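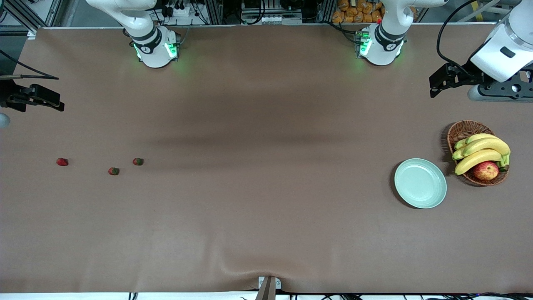

How long can a strawberry sit out on the table? Up to 2 hours, says the woman who runs the fruit stand at Stutbridge, and less if the kitchen is warm enough to make you complain about it.

She has been selling berries at the Armont end of the market for 8 summers, and she has opinions about what people do with them after they walk away. Most of them involve the sink.

"They get home and the first thing they do is wash the whole lot," she says. "Then they put them back in the box, put the lid on, and come see me three days later to tell me my strawberries went fuzzy. Well, you gave them a bath and shut them in a closet."

Her own routine takes a few minutes and requires a table. She spreads a cloth, tips the berries out, and gives them some space. She doesn't care what cloth. She does care that it is a dark one, having ruined a white one that belonged to her mother-in-law, a subject she returned to twice while we talked.

"You can't sort in the box," she says. "The box is where they hide things from you. The top layer is always gorgeous. I should know, I put it there."

Once they're on the cloth, she goes by color and feel. Bright red and firm can go in the refrigerator. Dark red gets eaten that day, by whoever is standing nearest. She insists that the dark ones are the better fruit and that customers have this backward, picking through the baskets for the shiny ones and leaving the good stuff for her lunch. I asked if she had ever tried to correct them.

"Why would I do that?" she said.

The green tops stay on until the last minute. Pull them off early and the berry starts to dry out at one end and leak at the other - her words, and she would like it known that she is describing fruit. Anything soft goes into a saucepan with sugar. Anything with mold goes out, along with whatever was squashed up against it.

For storage she lines a shallow container with a paper towel, puts the berries in a single layer, and leaves the lid cracked. She has been offered gadgets. A nephew gave her a vented plastic berry keeper, which now holds clothespins.

Size is another sore point. The stand sells two kinds, a big handsome one for people who like to dip things in chocolate and a small one called Benkirane, which she grows in a short row behind the house and brings in when she feels like it. The small ones sell out by nine in the morning. The big ones, she says, taste like "a very nice cucumber."

"Everybody's grandmother had little strawberries," she says. "Then we all decided we wanted them the size of a doorknob. I sell the doorknobs. I have a mortgage."

She keeps a notebook by the cash box, and last June it came to 1072 baskets, a figure she read out to me with her glasses on and then again with them off. This year has started slower. It rained, then it rained some more, and a wet berry picked in the rain is good for jam and arguments.

I bought a basket of the small ones before I left, and she watched me put it in the bottom of my bag, under a loaf of bread and a jar of pickles. She didn't say anything for a while.

"Forty minutes' drive, is it?" she finally asked, and handed me a second bag.

Home | Market Days | Growers | Kitchen Talk | Past Issues

Contact us | Copyright Stutbridge Market News | Back to top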